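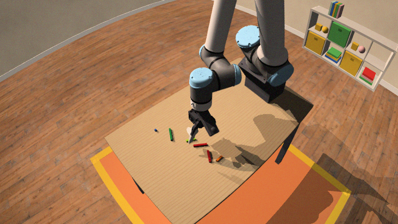

Pre-purchase inspection checklist, small-parts cell
Site: Cillport, room 11
Completed by: Baoshan Xia
Date: 11/10/25

1. Arm base fixed to table. OK. Ask Ferkuvis if the bolts are in the quote.

2. Table rated for arm weight. OPEN. Rating not on file. A heavier table is $1681 and is not in this year's budget.

3. Floor mat with marked border. OK. Keep the yellow border visible. Arm reach past the table edge still has to be checked against it.

4. Two-finger gripper suited to crayon-size parts. OK to plan on. Spare fingertips to be priced separately.

5. Emergency stop within reach of operator. OPEN. Location not agreed. Isa wants one on each side.

6. Guarding. NOT BUDGETED. Jenkins quoted $3680 for panels and a gate. Do not release the arm order until this is approved.

7. Shelving clear of arm travel. OPEN. Measure with arm fully extended.

8. Operator training. OK. Included for two people. Additional people are extra.

9. Service terms. Response time is 30 days in the draft. Too long, ask for better.

Open items go back to Isa before the June order.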